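Zipper on mesh pencil pouch keeps splitting, worth fixing?

Posted in Home & Repairs > Small stuff
19 December 2020 – 433 views

Lundton_Mom4

Quick one, typing this on my break. My daughter has a mesh pencil pouch, zipper down the front, see-through kind. Zips closed fine, then the teeth pop open behind the slider. Every time. She carries way too much in it, markers mostly, and I've told her. Got it in July so no, don't have the receipt.

Tried rubbing a pencil tip on the teeth. Made it slide easier but it still splits. Is there a way to fix this without sewing a whole new zipper in? She is attached to this one and does not want "a different purple." Also how do you wash these, the bottom is grimy and I'm scared the mesh will snag.

2 replies

Imad Ghanem

Splitting behind the slider is nearly always the slider, not the teeth. It gets spread open a hair and stops pressing the two sides together. Easy to try:

Empty the pouch first. All of it.
Run the slider back to the start, where it sits when the pouch is wide open.
Small pliers, squeeze one side of the slider, gently. Then the other side. You want a tiny bit of pressure, not a crunch.
Zip it slowly. Still splits? Squeeze a little more.

Go easy, the cheap ones are soft metal and crack. If yours is plastic skip the pliers, they just snap, you'd need a replacement slider. I paid 4 dollars for a little pack at Pfeiffer and only used one.

Check the teeth too while your in there. If one is missing or bent then the slider fix won't hold, at least it never did for me.

Washing – by hand, cool water, drop of dish soap. Close the zipper first so it doesn't catch the mesh. Old toothbrush on the seams and the bottom corners, light on the mesh part. Ink probably won't come out all the way.
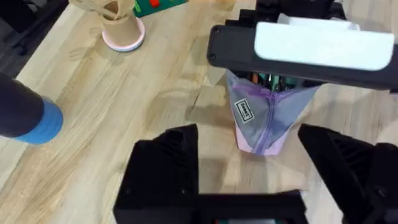
Then hang it up to dry with the zipper open, dont put it in the dryer. Mesh goes wavy from heat, ask me how I know. And stuff the markers somewhere else, even a good zipper gives up if the sides are pulling on it all day.

Was this helpful? 14 yes

kurnidano_k

just buy a new one?? they are cheap. my kid goes thru two a year

Lundton_Mom4

Slider was metal, squeezed it, holding so far. Thank you Imad! Markers have been moved to a box, she's not thrilled. Will do the wash tonite.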